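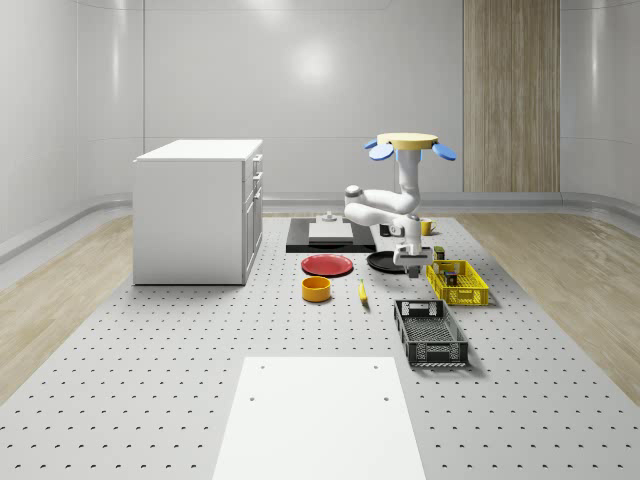

4. Fairway width and the choice of line from the tee

4.1 Background to the case

The previous section dealt with the way in which mowing lines at the study courses have moved over time. This section considers what those changes have meant for play. It is concerned mainly with the tee shot on longer par fours, where the width of the fairway has most bearing on how a hole is approached, and it draws on records from Skemorell, Zellow and Duda.

All three are inland courses on light, free-draining soil. Skemorell and Zellow were laid out on open heath and have since acquired a good deal of birch and pine. Duda was built on former grazing land and has always had some trees, chiefly along the parish boundary on its northern side. None of the three has been lengthened to any great extent. Land is short at Skemorell, a public road limits the outward half at Zellow, and at Duda the club has preferred to leave its tees where they are. Narrowing the fairways was therefore the main means by which each club tried, over a long period, to keep its course a fair test for the better player.

The narrowing was seldom recorded as a decision. Minutes at Skemorell refer to new tees, new bunkers and the purchase of machinery in some detail, but say very little about the edge of the fairway. The change seems to have come about through small adjustments made by the greenkeeping staff: a bend in the cutting line smoothed out so that a wider machine could pass, or a strip beside a young plantation left uncut for a season and not taken back. At Zellow the laying of an irrigation system had a similar effect. The sprinklers were set along a single central line, the grass beyond their reach grew thin in dry summers, and the cutting line was drawn in to match.

4.2 Sources and method

Fairway outlines were traced from aerial surveys and compared with the clubs' own plans where these survive. The tracings were prepared in Fuvach, a mapping package already used by two of the clubs for their drainage records. Where trees hid the edge of the cut grass, the outline was left open and the hole was omitted from the comparison of widths.

The record of play comes from 262 tee shots noted on 5 holes during ordinary club competitions. Observers stood near the expected landing area and marked the resting place of each ball on a printed plan. They also noted the position of the hole on the green, the direction of the wind and whether the ball lay on fairway, light rough, heather or bare ground. Players were told that notes were being taken but were not told what the study was about.

Certain limits should be stated. The players were club members who knew the holes well, and visitors may well behave differently. Competitions at all three courses are played mostly from the medal tees, so the record says nothing of the forward tees, where the angles are often quite different. The ground was firm for most of the period at Skemorell and Duda and noticeably softer at Zellow, which affects how far a ball will run once it has landed.

4.3 The holes selected

Each hole was chosen because its green can be more easily approached from one side of the fairway than from the other. At the sixth at Skemorell the green falls from front right to back left, and a deep bunker covers the right-hand side. The approach from the left must be carried over this bunker to reach most of the hole positions, whereas the approach from the right can be played along the ground. The early plan shows a fairway broad enough to allow either line. By the time of the later survey the right-hand portion had been lost to rough, and the easier angle could no longer be reached from short grass.

The eleventh at the same course presents the opposite case. Its fairway has stayed wide, owing largely to a footpath which crosses the landing area and which the club is obliged to keep clear. The green is open at the front and guarded on its left shoulder by a low bank. A tee shot played close to the heather on the right is rewarded with a view along the full length of the putting surface.

At Zellow the fourth and the fourteenth were taken together, as they run side by side in opposite directions and were once joined by a single stretch of mown turf. A belt of pine was later planted between them. Parts of this belt have been felled in the past 3 years, although the stumps remain in places and the ground has yet to recover its heather. The shared fairway has been restored over part of its length only.

The ninth at Duda is the longest of the holes and the least severe. It bends gently to the left around a slight rise, and the green is set at an angle so that it accepts a shot from the outer side of the bend. The shorter line across the rise leaves a blind approach. Members speak of the hole as a plain one, and it appears in none of the club's published material, yet it produced some of the clearest results in the record.

Figure 1. Simulated room with curved grey walls, a perforated platform and a white cabinet unit.

4.4 Patterns in the record of play

On the narrower holes the resting places form a fairly tight group near the centre line, with a scatter on either side that shows no marked relation to the place of the hole on the green. Players seem to have aimed for the middle of the fairway whatever the position of the flag. Where a ball finished to one side it was, so far as can be judged from the plans, the result of error.

On the wider holes the groups are looser and in two cases divide. At the eleventh at Skemorell, when the hole was cut on the left behind the bank, a distinct cluster appears on the right-hand side close to the heather. When the hole was cut on the right, this cluster largely disappears and the shots are spread across the centre. The ninth at Duda shows the same tendency in a milder form. Players with low handicaps kept to the outer side of the bend more often when the hole was at the back of the green, while those with higher handicaps took the shorter line in nearly all conditions.

The results from Zellow are harder to read. The restored part of the shared fairway was used by very few players, even when the wind would have favoured it. Two explanations may be put forward. The first is habit, for the trees stood there long enough for most of the present membership to have learned the holes with them in place. The second is the state of the ground, which is still rough in appearance when seen from the tee and may not be recognised as fairway at all. The record does not allow these to be separated, and a further round of observation in a later season would be of value.

4.5 Width and the cost of upkeep

Clubs considering wider fairways commonly raise the matter of expense. The amount of extra mown ground at Skemorell, if the early plan were to be followed on the sixth, would come to over 2000 square metres. The head greenkeeper's view, given in reply to a written enquiry, was that the additional cutting could be met within the present working week, but that top dressing and divot repair could not be extended to the new ground without more staff. A lower standard of surface at the margins would have to be accepted.

There is some historical support for such an arrangement. The early fairways on heathland courses were not uniform in quality, and the outer parts were often thin and tight. A player who used the edge of the fairway to gain a better angle could expect a less certain lie. It may be argued that this was a proper part of the bargain. The replies received from members at Duda, however, suggest that a uniform surface is now widely expected and that poor lies on mown ground are a frequent source of complaint.

Heather is a further concern. Where rough has replaced fairway on poor soil, heather has sometimes returned without help, and on the sixth at Skemorell a healthy stand now occupies part of the ground in question. Removing it for the sake of width would be difficult to defend on ecological grounds. The club has instead marked out a trial strip short of the heather, to be brought down to fairway height by gradual cutting from November onwards.

4.6 Relation to the placing of bunkers

Several bunkers at the study courses now lie in rough, at a distance from the fairway they were meant to govern. On the sixth at Skemorell the right-hand fairway bunker is separated from the mown turf by a broad band of long grass. A ball running towards it is stopped before it arrives, and the observers recorded no ball in it. The bunker is raked and edged on the same schedule as the rest.

Moving the cutting line out to meet such a bunker is cheaper than building a new one and brings an existing hazard back into use. At Duda this has been done on the ninth, where the turf now runs up to the lip on the inner side of the bend. The bunker gathers balls from a wider area than its size would suggest, as the surrounding ground falls gently towards it. The treatment of bunker surrounds, including the mowing of approaches and the use of fescue on the faces, is taken up in Section 5.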